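Export Rules and Small Chip Resellers: Project Report
Haiyan Liang and Bart Bosman, Dec 10, 2024 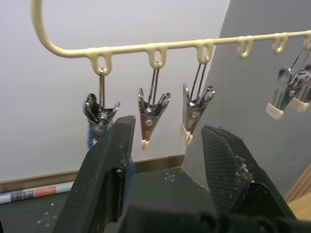 Our question was whether export license rules change what small resellers sell, or only what they write on the forms. We asked two firms, Brandavo and Kolalia, for their order lists from January on. Brandavo sent 1,068 lines and Kolalia sent 992.

Both told us they "fully comply." We doubt that means much. Only eight of Brandavo's orders name an end user, and the rest stop at a freight agent. Kolalia fills in the end user box every time, often with the buyer's own name copied over.

Gerrit Van Acker, our adviser, thinks the 3,000 dollar cutoff we used is too low. He may be right. We kept it so our tables would match last year's report by Po-yen Poon, whose claim that paperwork "deters misuse" we could not reproduce.

Two firms prove very little. Kolalia has not answered our second email.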